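Floleck Robotics Club list
Posted in June by Dwayne Gallagher, 9:40 pm
You are receiving this newsletter because you signed up for club mail. Manage your preferences or unsubscribe.

Re: pick task, and who moved the tape

Cletus Ostrowski wrote:
> Two questions before the Pruitt round. First, are we still going for
> the long part, or did we chicken out and switch to the cube? Second,
> my notes have the table height in one place and the tape position in
> another, and they disagree. Which one do I believe?
>
> Also the Darance kids say they're at 39 clean picks in a row. I don't
> believe them but I'd like to.

Cletus,

Long part. The cube is worth 2 points and the long part is worth enough to make us stupid, so the vote went the way votes go in this club. I was outvoted and I'm at peace with it.

On your second question, believe the tape. The table height in the notes is from Flastemville, where the tables were a different set entirely, and whoever copied it over (me) should have crossed it out.
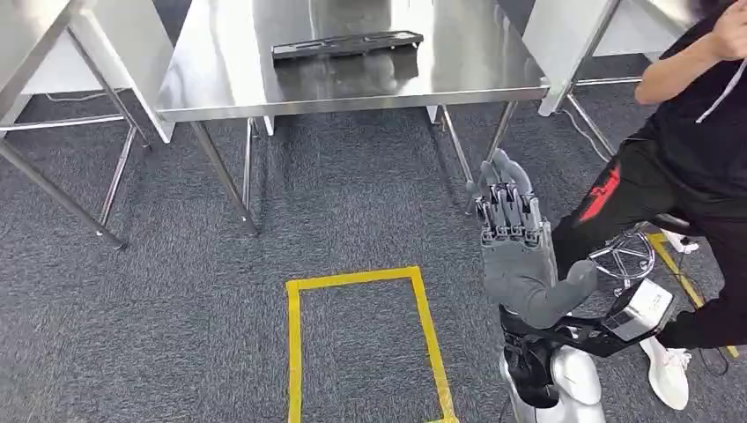
Our trouble is still the approach. The planner wants to come down on the part from straight above, which would be fine if the vision code had any idea where the part stopped. Black plastic on brushed steel sounds like the easiest contrast in the world until you get that dark smear of a reflection right in front of it and glare down the left side of the table. The segmentation happily reports one fat object. I've been through 445 saved images and the bad ones nearly all have the box drawn around the part plus its reflection. The raised rim is the one feature it finds reliably, so I'd like to grab by that and quit arguing with the outline.

What I'd like from you is the mask threshold as a setting in the config file, instead of a number buried in the middle of your function with the comment "seems ok". Mine says "do not touch", so I'm in no position to lecture.

For the Pruitt round we get 100 seconds from the start signal, and our last full run took around twice that, most of it spent thinking. Cut the retries to one. If it misses twice it was going to miss five times anyway, and the judges have seen enough of that.

As for Darance, 39 in a row with what part? Ask them that and watch how long the reply takes.

Bring the spare batteries on your next trip in. I have the charger and, as of tonight, nothing to put in it.

Dwayne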